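Aus der Werkstatt: Wie unsere Tischzelle wieder greifen lernte

Rundbrief Juli 2019

Liebe Leserinnen und Leser,

im letzten Rundbrief hatte ich versprochen, ausführlicher von der Tischzelle zu erzählen, und weil mich seitdem erfreulich viele von Ihnen darauf angesprochen haben (beim Kaffee, im Treppenhaus und einmal sogar an der Supermarktkasse), will ich das jetzt auch einlösen. Holen Sie sich ruhig etwas zu trinken, es wird ein bisschen länger.

Die Zelle heißt bei uns Prustard, und sie steht seit vergangenem Oktober hinten in der Halle von Skuvov, gleich neben dem Rolltor. Ihre Aufgabe ist überschaubar: kleine Dinge von einem Tisch aufnehmen und an einer anderen Stelle wieder ablegen, und das möglichst so, dass hinterher alles noch heil ist. Im Frühjahr fing sie an zu schludern. Es begann damit, dass der Greifer beim Ablegen ein wenig zu früh öffnete, dann setzte er Gegenstände schief ab, und irgendwann lagen die gelehrten Positionen 7 Millimeter neben dem, was die Steuerung für richtig hielt. Das klingt nach wenig. Wer aber einmal versucht hat, eine Schale am Rand zu fassen, weiß, dass man bei 7 Millimetern schon ordentlich in der Luft herumrührt.

Wir haben zuerst das getan, was man immer zuerst tut, nämlich die Schrauben am Flansch nachgezogen. Dann haben wir die Kabel geprüft, die Endlagen kontrolliert und den Greifer zweimal aus- und wieder eingebaut. Die Abweichung blieb, wo sie war. Erst beim Durchsehen des Protokolls fiel auf, dass der Versatz nach jedem Neustart derselbe war, und damit war der Verdacht gegen die Mechanik eigentlich vom Tisch. Die Steuerung rechnete noch mit dem Werkzeugmaß des alten Greifers, und den hatten wir ja im Winter getauscht! Ein einziger Eintrag in einer Tabelle, und ich sage Ihnen lieber nicht, wie viele Abende daran hingen.

Nun kann man so einen Eintrag einfach ändern und hoffen. Wir wollten es diesmal ordentlich machen und haben die ganze Zelle neu eingerichtet, und zwar zuerst in der Simulation. Das Programm dafür heißt Lamrani, es läuft auf dem großen Rechner im Büro, und es hat den unschätzbaren Vorteil, dass man darin den Greifer gegen die Tischkante fahren kann, ohne dass jemand zusammenzuckt. Der virtuelle Raum ist schlicht gehalten, graue Wände, heller Dielenboden, ein weißer Tisch. Darauf haben wir ein paar Gegenstände verteilt, die sich in Form und Höhe deutlich unterscheiden: eine braune Schale in Flechtoptik mit einer kleinen roten Kugel darin, ein flaches grünes Quadrat und ein gelbes Kärtchen mit einer Melonenscheibe.
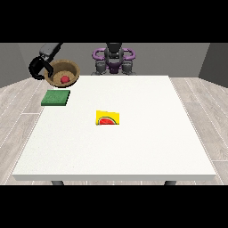 Am längsten beschäftigt hat uns die Schale. Ihr Rand ist dick und rund, und wenn die Finger zu steil von oben kommen, rutschen sie in unseren Versuchen außen ab. Kommen sie zu flach, kippt die Schale, und die Kugel macht sich selbstständig. Also haben wir den Anfahrwinkel in kleinen Schritten verändert, bei 35 Grad zur Senkrechten sah es endlich vernünftig aus, und dabei sind wir geblieben. Für jede Einstellung ließen wir 40 Durchläufe rechnen. Insgesamt sind es 900 geworden, verteilt auf mehrere Nächte, und am Morgen war es immer ein wenig wie Ostern – man kommt ins Büro und schaut erst einmal nach, was im Nest liegt.

Danach kam der Teil, vor dem ich ehrlich gesagt etwas Respekt hatte, nämlich die Übertragung auf die echte Anlage. Wir sind dabei sehr behutsam vorgegangen. Zuerst fuhr der Arm alle Positionen mit stark gedrosselter Geschwindigkeit und ohne etwas zu greifen ab, eine Hand lag stets am Nothalt. Dann haben wir mit der Messspitze die Tischecken angetastet und den Nullpunkt neu gesetzt. Und erst als beides stimmte, durfte der Greifer wieder zupacken. Die Schale stand beim ersten Versuch sauber dort, wo sie stehen sollte, und ich gebe gern zu, dass in der Halle geklatscht wurde.

Ganz ohne Nacharbeit ging es natürlich nicht ab. Flache Teile liegen in der Simulation immer brav eben auf, in der Halle tun sie das nicht, und Karten mit einer leicht hochstehenden Kante sind ein Kapitel für sich. Dafür haben wir die Schließkraft herabgesetzt und eine kurze Wartezeit vor dem Anheben eingebaut. Das kostet etwas Tempo, aber bei unserer Zelle drängt ja niemand.

Für die Pflege haben wir uns nun auch endlich auf einen festen Ablauf geeinigt, er hängt laminiert am Schaltschrank. Vor dem Einschalten werden die Fingerflächen mit einem fusselfreien Tuch abgewischt, danach fährt der Arm einmal die Referenzposition an, und der Wert wird ins Heft eingetragen. Nach jedem Greiferwechsel gehört das Werkzeugmaß in die Steuerung und ebenso in die Simulation, mit Unterschrift. Diese Zeile haben wir rot gedruckt, Sie können sich denken, warum.

Als Nächstes steht die Kabelführung am Handgelenk an. Die Schellen von Keltevora sind bestellt, und wenn sie rechtzeitig eintreffen, bauen wir sie noch vor der Sommerpause ein. Wer dabei zusehen oder gar mitschrauben möchte, ist herzlich willkommen, eine kurze Nachricht ans Werkstattbüro genügt. Bringen Sie bitte geschlossene Schuhe mit, und wenn Sie mögen, auch Kuchen!

Herzliche Grüße aus der Halle
Ihr Werkstattteam bei Skuvov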